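Equipment Planning for the Coming Year: Notes on a Two-Arm Station

Since February I have been preparing the equipment request for our manipulation work, and several readers have asked how the figures are built. I set out the main lines below. The request covers one additional two-arm station, to be placed beside the existing one at Mamani.

The arms themselves were the simplest item. Prament and Ernano both submitted quotations, and both met our requirements for reach. The Ernano quotation was lower but excluded the grippers, and once these were added the difference came to 716 dollars.

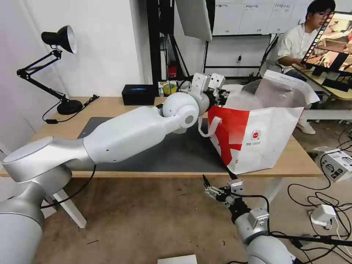

The two-arm station, with the shopping bag at the right of the table.

Small items deserve more attention than they usually receive. Our first plan had a single line for accessories. The revised plan lists 38 separate items, among them the table mat, the desk lamp, power adapters and spare gripper fingers. I have also entered 1,000 dollars for cabling and mounting hardware, a line omitted entirely last time.
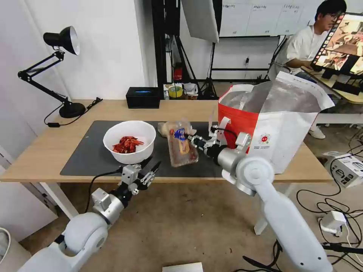
Right gripper holding a clear food package; dried chili peppers in the bowl.

Groceries and other handling objects are charged to consumables. Packaging is replaced frequently, and I recommend a monthly allowance in place of individual purchase requests. Lighting remains under capital equipment. Wellerska has offered a service contract with a response time of seven working days, and I am inclined to accept it for the first year only.

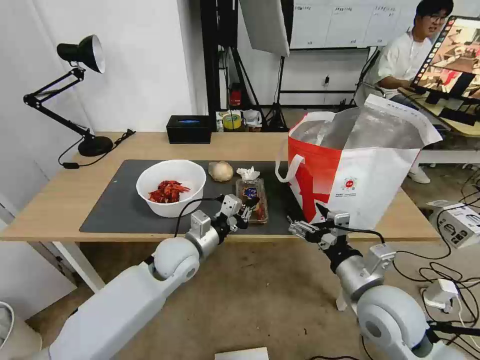 Posted by the author
Equipment Planning Coordinator, Mamani

Two matters remain open. The first is floor space, as a second table would require the operator's desk to be moved and the power supply extended. The second is delivery: Prament will not confirm a date until the order is signed, and the quotation expires before our next budget meeting. I have requested an extension in writing and expect a reply by Tuesday.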